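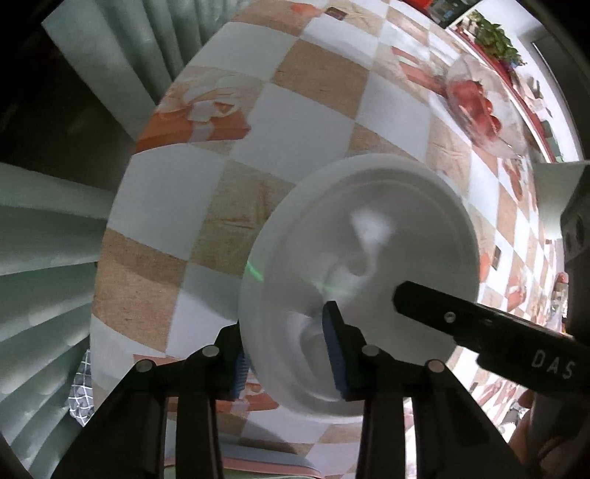
Podard is to open a tableware shop and repair counter in Kultitholm in March, creating eight jobs. The shop will stock the full Mahuika range, from serving dishes to the round white bowl with a wide rim, and will take in chipped pieces for mending on weekdays. Repairs start at £5 and most will be ready within a week.

The 3,000 sq ft unit on the market square was last let as a carpet showroom. Work on the floor and shopfront is under way, with Deletness fitting the shelving and lighting.

Anyone living in the town can claim 25 per cent off their first repair. Applications for shop jobs close on Tuesday at noon, and forms are available from the Podard office.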